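Risk assessment for a two-arm cell handling soft bags: does each arm need its own?

Asked by Thiện Vi, May 2019
Tags: safety, collaborative, risk-assessment, guarding

We are commissioning a cell at Prenport with two small arms on a shared base rail, working on bags and pouches. Each arm came with a declaration of incorporation and its own manual. Our integrator (Jodex) says one assessment per arm is sufficient and has sent two nearly identical documents. Neither mentions the other arm. I was expecting a single assessment for the cell. Which is right under ISO 10218-2? Also, does the payload being fabric change anything? Speed is limited to 500 mm/s in normal running.

3 answers

Berkay Sarıgül
Accepted answer

One assessment, for the cell. Part 2 deals with the integrated system, and the hazards you care about most exist only when both arms are fitted. A declaration of incorporation covers partly completed machinery and does not cover what you build from it. Send the documents back and ask for the following to be added:

- Trapping between the two arms, including at the elbows.
- Behaviour of arm B when arm A goes into protective stop, and the reverse.
- Both arms holding one object, with one of them stopped.
- Loss of power while gripping, and how a person releases the load by hand.
- Teaching mode with a hand inside the cell.

A single emergency stop must act on both arms. Check this by test and record the result. Reading the wiring diagram is not a test.

Nhung Kim

Agree with the above. On fabric: yes, it matters. Straps and loops catch on joints and fingers, so the load can still be attached after the gripper has opened. We added a line to our procedure at Utska requiring the operator to confirm the load is free before reset. Our stop distance, measured at full extension, came out at 465 mm against a calculated 568 mm. Use your own measured values. They depend on load and posture.

Thiện Mạch

we just put a fence round ours. 1000 mm high, no problems so far

Comment by Berkay Sarıgül: Height alone does not settle it. Check reach-over distances in ISO 13857.

Comment by Thiện Vi: Thanks all. Jodex have agreed to reissue as one document. I will add Nhung's reset check.

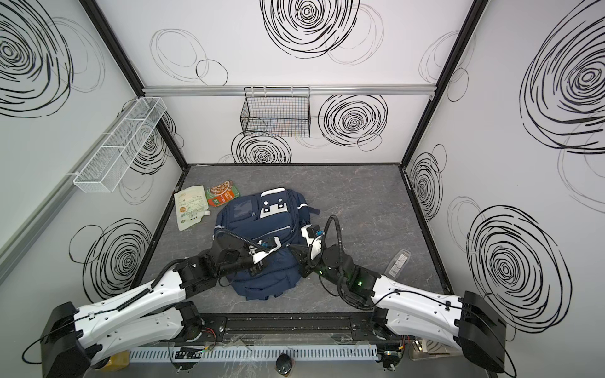

Shared-load tasks should have their own section in the reissued document, separate from single-arm picks. The stop condition is different: if one arm halts while the other continues, the fabric is put in tension and may come free suddenly. With one gripper near the centre of the backpack and the other on its right side, the section should state which arm releases first and at what force limit. Include the buckle strap near the top as a snag point, and the cable hoses looping over the bag as well.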